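4.2 Gripper comparison on the refrigerator task

We compared two parallel grippers on the same arm and with the same controller settings. The Wellen gripper has stiff flat fingers, and the Vurnau gripper has softer fingers that bend inward under load. Each trial asked the arm to pick up one toy vegetable, place it in the upper compartment of a toy refrigerator, and close the door. The layout at the start of a trial is given in Figure 6. Object positions were changed by hand between trials, but the refrigerator stayed in one place on the table.
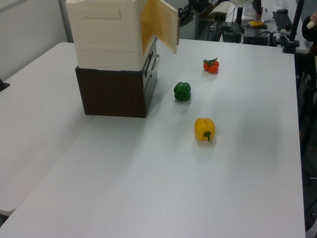
Figure 6. Start layout for the refrigerator task, with the door open and the tomatoes, green bell pepper, and yellow bell pepper on the table.

We ran 51 trials with each gripper. The Wellen gripper failed to lift the object in 18 of them. Most of these failures involved a bell pepper lying on its side, where the flat fingers touched the curved surface at a single point and pushed the pepper away. The Vurnau gripper failed to lift the object in 4 trials, all with the tomatoes. In those cases one finger caught on the leafy top and the cluster turned before the grip closed.

Closing the door gave the opposite result. The stiff fingers pushed the door shut in one motion, while the soft fingers bent against its edge and often needed a second push. We counted a second push as a success if the door was closed before the time limit. Raising the grip force on the Vurnau gripper did not help with the door and made the tomato failures more frequent, so we left it at the default value.

The fixed camera view was the same for both grippers. Gonzalo Calvo reset the objects for all trials and marked each outcome from the recorded video. Trials stopped by a controller fault were repeated and are not included in the totals.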